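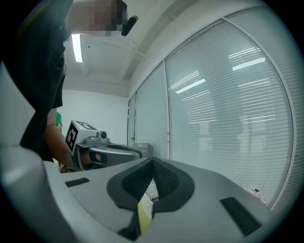

Zandine Pool Payout Records

Summary
This data set holds 2,878 payout records from the Zandine mining pool, collected by Iten and released in May 2018. Each row covers one payout to one account.

Fields
payout_id — row number
account — hashed account label
coin — short coin name
amount — coins paid, to 6 decimal places
fee — pool fee, in the same coin

Known limits
Payouts delayed more than 30 days are left out. Records from the Gulano server begin in December and have no fee value.

Use
Free for research and teaching. Please cite Iten. Corrections should be sent to the Hinds data desk.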